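Jury Service at the Ukard Courthouse: Frequent Questions

Updated July 21, 2023

I received a summons. Do I have to come?
Yes. If the date is impossible for you, please write to the jury office at least eight days before it.
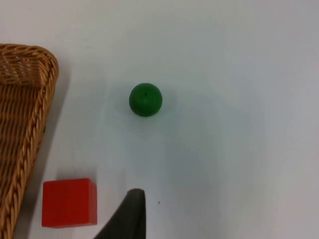 Reading time: 1 minute

How was my name chosen?
By lot, from the list of voters. This year the list has 3,229 names for our district.

Can I bring my phone?
You can bring it into the building, but not into the jury room -- the officer at the door will keep it for you.
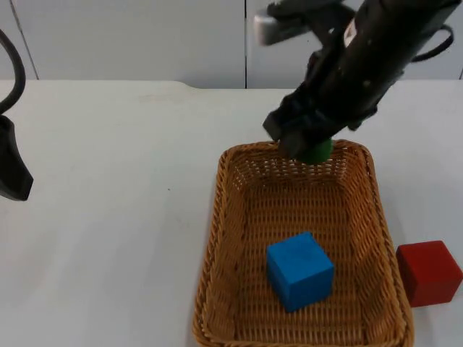

A tablet or a smart watch is treated the same way.

May I speak about the trial at home?
Not before the verdict is given. After it, you may speak about the trial, but never about what the jurors said among themselves.

Where do I go?
To Room 238, on the side of Sisay Street.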